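# Chapter 3: Warm Without Weight

Pick up a padded jacket and a bed quilt, one in each hand, and you are holding the same idea twice. Both are two layers of cloth with something soft trapped between them, and both are held together by lines of stitching. One wraps round a person who is walking about in the wind and the other covers a person who is lying still, and nearly everything that differs between them follows from that. It's a lovely subject, and you can study most of it without leaving your bedroom!

By now you have met fibres (Chapter 1) and the cloths made from them (Chapter 2). In this chapter we start putting layers together. You'll learn why stitching a filling down makes it more useful and also, along the stitch line, a little less warm. You'll learn to read the channels of a jacket, to find the places where it wears out first, and to fold, wash and store it so that the filling stays where its maker put it.

Before you read on, fetch a padded garment of your own and lay it on a made bed. A bed is a far better worktop than a desk for this. It's wide and soft, and you can walk round three sides of it.
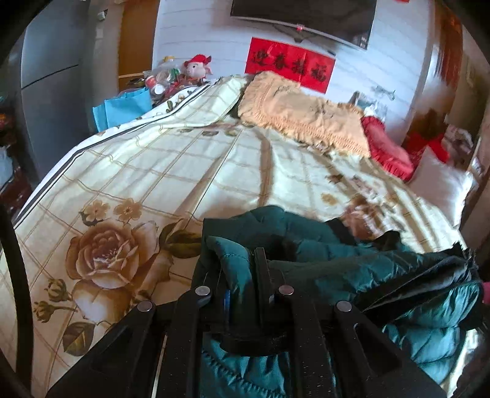

**Skovholm, April**

I began writing this chapter in a rented room up the hill from the harbour, where the mornings were cold enough for a coat and the afternoons were warm enough to regret it. Every day the padded jacket came off and went on the bed, and every day I found myself looking at it again when I should have been getting on with Chapter 2.

Try looking at yours in the same way. Start with the channels. On many jackets they run across the body, one above another, and each is a long pocket of filling with a row of stitches above it and below it. The word for a channel like this is a **baffle**. Without baffles the filling would slide down to the hem under its own weight, leaving you with thin shoulders and a very warm waist.

Now press one baffle flat with your palm and let go. Watch it come back. The springiness you're seeing is called **loft**, and loft is what keeps you warm, because still air is poor at carrying heat and a lofty filling is mostly still air. The fibres or feathers are there to stop the air from moving. (Say that to anyone who tells you their coat is warm because it's thick. They're nearly right, and the bit they've missed is the good bit.)

Next, run a fingertip along a stitch line. The two layers of cloth meet there, with hardly any filling between them, and heat gets out more easily. Makers call this a **cold seam**. Narrow baffles hold the filling firmly but bring more cold seams with them; wide baffles have fewer, but the filling has more room to wander. Every padded jacket ever sewn is a bargain between those two, and once you know it you'll start spotting the bargain on coat hooks and in shop windows.

### The shell and the lining

Feel the outside of the jacket, then turn back the front and feel the inside. The outer cloth, or **shell**, is often smooth and closely woven. It has to keep wind out and filling in, and a smooth surface also lets rain run off for a while. The **lining** has an easier life in some ways, but it meets your jumper every time you put an arm in, so it must be slippery enough to let the sleeve slide on.

Lining and shell are often different colours. A dark lining hides marks at the neck and cuffs, where skin touches cloth. It's also handy when you are sorting a heap of clothes, for you can tell at a glance which parts of a coat are inside out.

### Where to look for wear

Collars, zips and cuffs go first. The middle of the back can look new when the collar is tired, so always begin at the top edge and work your way down the front opening.
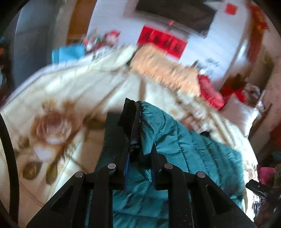

Liao, reading an early draft, wrote in the margin that this section should come before the one on baffles, as most people only look hard at a jacket once some part of it has failed. It's a fair point, and if your own jacket has a sulky zip you may want to read 3.4 first and come back.

Loose threads beside a zip deserve a close look. Snip them short with small scissors, and never pull. A thread that has frayed from the edge of the tape is harmless once trimmed, but a thread that belongs to the seam may undo a whole row of stitches if you tug it. To tell them apart, follow the thread back with a pin until you see where it goes in.

### Back to the bed

Look at the cover under your jacket. If it's quilted, the stitching may be so fine and shallow that you have to tilt your head to see it, particularly if there's a bold printed pattern on top to draw your eye. The padding is usually thinner than a coat's, too. A sleeper doesn't need it to cling to a moving shoulder, so the cover can be broad and simple and let its own weight hold it down.

A fuzzy blanket traps air without any filling at all. Its pile does the work, and we'll come to that in Chapter 4.

### Try it: the Rumham fold test

You'll need a padded jacket, a ruler and a bed.

1. Lay the jacket face down with the zip closed. Smooth the sleeves across the back.
2. Fold it in half from hem to collar. Measure the height of the pile at its tallest point, without pressing.
3. Press down gently with both hands for a slow count of 100, then let go and measure again straight away.
4. Leave it alone while you make a cup of tea. Measure a third time and write all three heights in your notebook.

Repeat the test with a folded blanket and compare the two sets of figures. Keep your notes, as you'll want them for the washing experiment at the end of section 3.5.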